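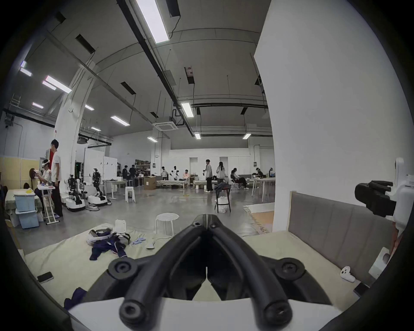

Pre-run checklist – hand grippers + mobile arms, shared floor

3 min read

Tuesday, July 19, 2022. Plaver build, Jivivgate workshop. Go top to bottom, initial the paper copy, comments underneath.

1. Hand grippers
[x] Screw caps snug on all finger tubes, both sides
[x] Fingers close to a point, no gap at the tip
[ ] Base screws
Comment: one base screw on unit B turns freely. Threads gone I think. Don't glue it, needs the longer screw from the Pruvost bag. Open and close 200 times after the fix and check agian.

2. Headset and controllers
[x] Straps, lenses, battery doors
[x] Tracking holds when you turn your back to the pillar
[ ] Spare controller charged
Comment: spare was flat. On charge now. Whoever is wearing a headset needs a second person next to them, same rule as May.

3. Mattress area
[ ] Clothes and phones off the mattress before anyone records
[x] Sheet flat, no loose corners
[x] Headboard doesn't rock
Comment: jackets go on the folding stool or a hook. Fingers catch on sleeves. Phones get sat on.

4. Floor
[x] Walkway clear to the door
[ ] Rug edge – fringe is a trip point, also goes in the casters
[ ] Stools back in the stack
Comment: rug either gets taped down or goes. Second time I've written this one.

5. Mobile bases
[x] Wheels locked when parked
[x] E-stop, both units, pressed and reset
[x] Arms folded before moving
[ ] Keep-out tape
Comment: tape worn through on the aisle side. Stay an arm's reach plus a step away till it's redone. Stop on the front unit feels mushy, works though. Order one from Tarivham, budget is 100.

6. Power and logs
[x] No daisy-chained strips
[x] Chargers on the hard floor, not on bedding
[x] Run counter written down: 1,264
Comment: log drive nearly full, clear it befor the next long session.

Result: OK for hand gripper work with unit A only. Mobile bases stay parked until the tape is down. Recheck items 1, 4, 5.

Jivivgate workshop – questions to the safety binder or the front desk | © 2022 Jivivgate | Back to top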